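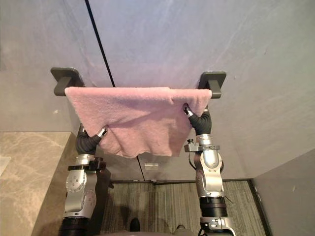
Demier towel bar, dark grey

The Demier is a straight bar on two square brackets, for one bath towel or several small ones. We at Clikby sell it since September and it is already our most asked bathroom piece.

Width 88 cm, bar 23 mm thick. Screws and plugs are in the box.

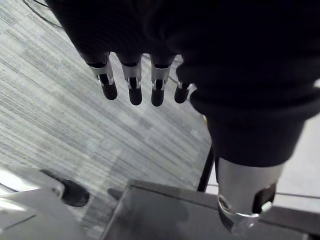

Please dry the bar with a soft cloth after cleaning. Do not use powder or vinegar on it.

Dronton is the matching tap in matt black, sold separately.

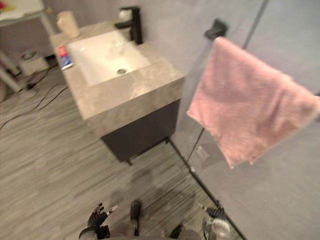 Delivery takes 3 working days. The guarantee is 3 years, and you need only to keep the receipt.
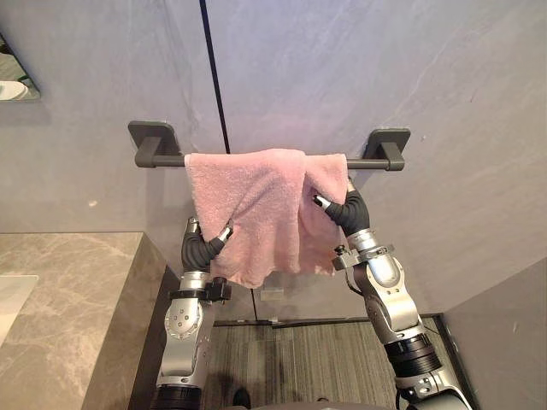

Demier bar in dark grey, with a pink terry towel.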